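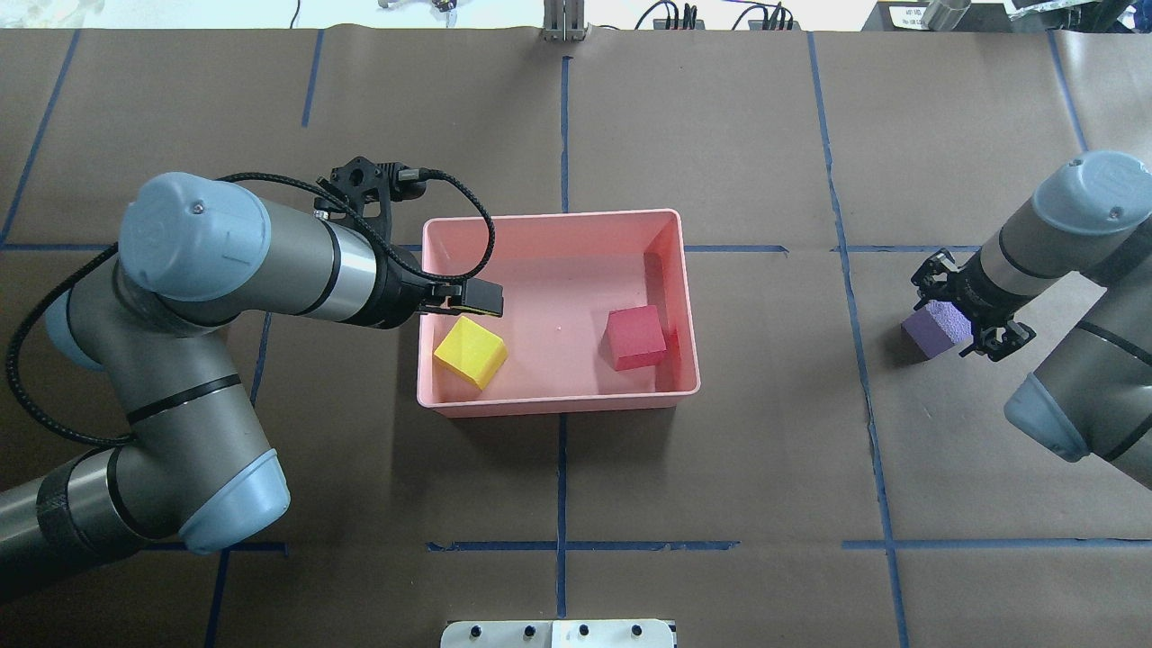 A yellow block and a reddish one in the pink bin, the purple one outside.

I have become rather fond, in my old age, of the plain open bin. My friend Kinga Orbán swears by lidded boxes with 12 little compartments, and I do see the charm — but who keeps that up past May? Give me one tub with no lid, and let the colours muddle along together.

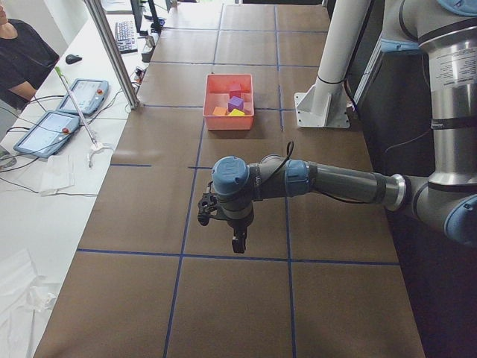
Four blocks sharing one bin, purple by yellow.

Sorting can wait for a rainy afternoon, and I'd happily let it wait until the next one too.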